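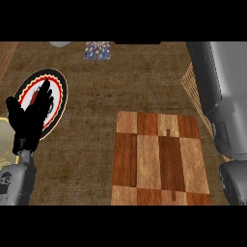

## Ticket 281: Newsletter sign-up, confirmation mail comes too late or twice

**Opened by:** Joon-young Kong, Restthorpe Board Game Club
**Handled by:** Jong-dae Yeom, Drulow Hosting
**Opened:** 28 April 2026
**Status:** Closed, with one remark for later

### Problem as reported

People who sign up for our newsletter must click a link in a confirmation mail. Since we moved the site from Egilsson to Drulow, this mail arrives very late for many of them. Some wait several hours. When they become impatient and fill in the form again, they receive two mails, and the link in the first one does not work anymore. The page then says only "Invalid token", which our members do not understand.

The newsletter itself is sent normally. It has the same header as before, and the pictures load well. The problem is only with the confirmation.

I already tried:

- signing up with my own address, two times
- looking in the spam folder (it was not there)
- turning off the cache plugin and turning it on again
- saving the mail settings again without changing anything

### Reply from Jong-dae Yeom

Thank you for the clear list. Could you please send me the full headers of one late mail? In most mail programs you find them under "Show original" or "View source". Please do not forward the mail, as the forwarding replaces the lines I need to read.

Please also tell me which address stands in the field **Sender** on the page *Settings > Mail*.

### Reply from Joon-young Kong

I attach the headers as a text file. The sender is still the address we used at Egilsson. I did not know that it has to be changed. The mailbox exists and I can read mail in it.

### What we found

1. The headers show that the mail stayed in our outgoing queue for a long time before it left. The receiving server accepted it at once, so the delay was on our side.
2. The queue is emptied by a scheduled task. On the old server it ran every 8 minutes. After the move, the task was created with the default value, one time in 24 hours.
3. The newsletter does not use this queue. It is sent directly when you press the button, and for this reason it was never late.
4. A second sign-up with the same address makes a new link and cancels the old one. This is normal behavior of the form, but with the delay it became very visible.
5. The sender address is a separate matter. The SPF record of your domain did not include our servers. It did not cause the delay, but it can bring mails to the spam folder.

### Changes made

- Scheduled task set back to the old interval.
- Our servers added to the SPF record.
- Text "Invalid token" replaced with "This link has expired. Please use the link in the newest mail."

### Test after the changes

Joon-young Kong signed up again with three addresses at different providers. All the mails came within the interval, one mail for each address, and all the links worked.

### Remark for later

The old sender address must be changed before the contract with Egilsson ends in January. Joon-young will open a new ticket for this when the new mailbox is ready.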